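Re: Restoring my grandmother's mantel clock, first timer

brirkton_bee
Joined: November
Posts: 8

Hi all! I finally got the Friesen down off the shelf and I am having way too much fun with it. It's an eight-day movement with a strike on the hour and half hour, and the back plate is stamped 2604. My grandmother bought it in Lutstead when she got married and it hasn't run since I was in grade school.

So far I've let the mainsprings down (with a proper let-down key, please don't yell at me), pulled the movement out of the case and taken the hands off. The dial is gorgeous once you get the grime off the numerals. I did that with cotton swabs and plain water and stopped the second I saw any color lifting.

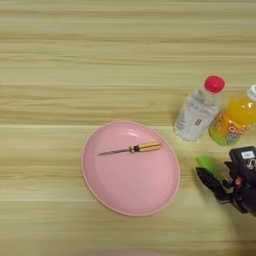
My big question is the strike train. It hits four at every hour no matter what the hands say. Do I need to take the plates apart to fix that, or is it something on the front?

Tarek Amrani
Moderator

Welcome! Lovely clock to learn on. If it's a rack strike, look at the front first. The rack tail drops onto the snail, and if the tail is bent or the snail has slipped on its post you'll get the same count every hour. No need to split the plates for that.

What's the number on the pendulum bob? The later ones have a 3908 on the back and those came with a softer rack spring that loves to slip off.

ruan_v

Agree on the rack, disagree on not splitting the plates. It's been sitting for decades. The old oil is glue by now. If you fix the strike and wind it up you're grinding that black gunk into the pivot holes. Take it apart, clean it, peg the holes, do it right once.

Tarek Amrani
Moderator

Ruan, she's a first timer. Diagnose the strike, then strip it. If you take it all apart before you know what was wrong you may never find out.

ruan_v

Fair, as long as "then strip it" really happens. I've seen plenty of Friesens with worn holes that somebody just squirted with oil.

Cherry Mae J

Ooh, I have the same one in walnut! Take photos of every single step, both sides, and bag the screws by location. Mine was the rack spring and it took me one evening. The sound when it finally struck right, I nearly cried.

brirkton_bee

You are all wonderful!! The bob does say 3908. And the little spring is hanging loose behind the rack, I can wiggle it with a toothpick. I'll hook it back, check the count by turning the minute hand slowly, and then yes Ruan, full strip and clean. Which oil do people like for the pivots?

chantelle_m

Tinden clock oil, the light one, and way less than you think. Don't oil the wheel teeth.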